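The Round Table, Sorted: Pictures from the Dromville Flat

In May I was asked by Maricel Maglaya to help her aunt, Lilibeth Espiritu, to put order in the small things of her flat in Dromville. It is 2 rooms and a kitchen, with one very long corridor. Lilibeth receives many gifts from family and neighbors, and she keeps also the bags, the ribbons and the boxes, in case they can be used again. I think she is right to keep them, but they need a place.

We did the work slowly, with tea in between. Many of the things went into baskets, because she already had baskets and she did not want to buy plastic drawers. The lines on this page are my notes, and Maricel has corrected a few of them. I write one or two lines for each group, the same way as on my earlier page from the Calimlim house.
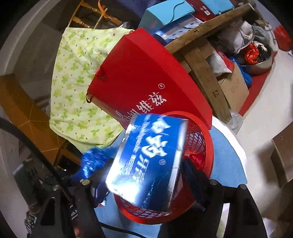 Text and pictures: Genalyn Gatchalian
Jun 21, 2023

Toothpaste and a gift bag. The blue box with silver edges has big white characters on the front, and the smaller ones under them, 牙膏, mean toothpaste. The red plastic basket is one of my favorites of the whole flat, round and with a thick smooth rim, and the pattern of its wall is like a net. The bright red bag has a short dark red cord loop. Lilibeth will keep it for the next birthday.

On new toothpaste. We agreed on one rule for all things of the bathroom: what is still closed in its box stays together in one basket, and what is opened goes to the shelf by the sink. Before this, Lilibeth had toothpaste in the kitchen, in the corridor and in a coat pocket.

On paper bags. Flat bags stand in a row behind the door, the biggest at the back. Bags with a torn handle went to the recycling, except for one from her sister's wedding. I did not argue about that one.

On shiny wrapping. Crumpled wrapping takes more space than people expect. The good pieces can be smoothed by hand on the table and rolled around a paper tube. The small scraps we threw away.

On cloths. Lilibeth likes clovers, and there is a pale yellow-green cloth with four-leaf clovers and small brown dots. Other cloths are folded in three and kept in the lower cupboard, where they are easy to reach for a person who cannot climb on a chair.

On baskets. Please wash them before you fill them again. Warm water and a soft brush are enough for a plastic one, also in the small holes, but leave it upside down for 30 minutes so that the water can run out.

Thank you to Marites Manalo, who lent us her label pen and came back two days later to ask for it. The kitchen of the same flat will have its own page, when Lilibeth has decided about the jars.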